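Cluvville airfield open day – trip report and a few questions

Seltow_Elfriede
Posted June 22, 2020

Finally sitting down to write up my January visit to the small collection at Cluvville, which I promised Valentin Coste I would do months ago (sorry, Valentin!). I drove up with my cousin, and we were let into the back hangar, where the two gliders are kept under sheets. The trainer by the door has lost its cowling again, and the serial on the tail has been painted over, so I couldn't tie it to anything in my old notebook. The tea hut was open, thank goodness.

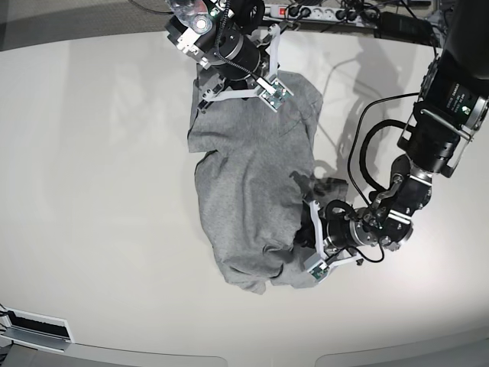
Gray T-shirt, held at two points.

Now, my real question. The sign in the hangar says the trainer came in by road from Wustix, but I was always told it flew in and was parked behind the fuel store for 11 years. Does anyone here remember?

YeomanSpotter
Lovely report, Elfriede, and it took me right back. It came by road, I'm quite sure of that. I stood at the gate with my father and watched the wings go past on a second truck, and we had to back the car up the lane to let it through.

MechthildG
I hate to disagree with such a nice memory, but the wings on the second truck belonged to the other one, the one that was later scrapped for parts. Mechthild Nägeli kept the gate book in those years and she showed me the page – one arrival by air, with the pilot's signature next to it. 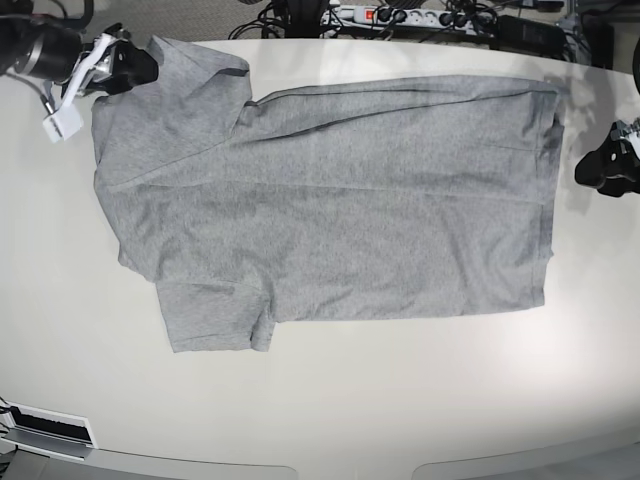
The gate book would settle the serial too, if somebody could get a look at it again. I've been trying to work out what to bring as a thank-you, and we still have club shirts left over from the last fly-in. They're the heather-gray short-sleeved kind, a soft jersey that creases if you so much as look at it, but people do seem fond of them. If she'd like one, I'll gladly mail it.

YeomanSpotter
Well, a gate book can be wrong as easily as a boy of 12 can! Who filled it in when she was away? I'm not giving up my trucks just yet.

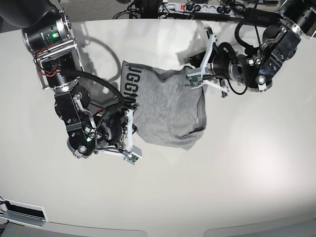
Two arms and one T-shirt, over the white tabletop.

chathurika_s
Hello all, Chathurika Sivakumar here, I mostly just read. Could you both be right? Our trainer at Seltow flew in, went away by road for a new wing spar and came back the same way. That would put it in the book once and on a truck twice.

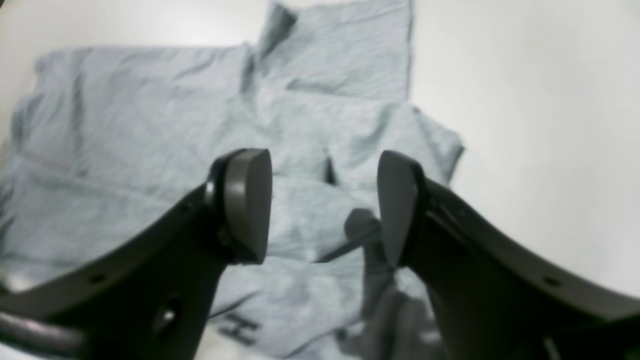
Photo: Mechthild Gasser

Seltow_Elfriede
Oh, I like that very much, Chathurika. I'll write to the hangar people this week and ask whether they have any paperwork for a spar, and whether the sign was copied from something older. Valentin, you had a slide of it with the old markings, didn't you? If you can find it, please post it, even if it's a bad one.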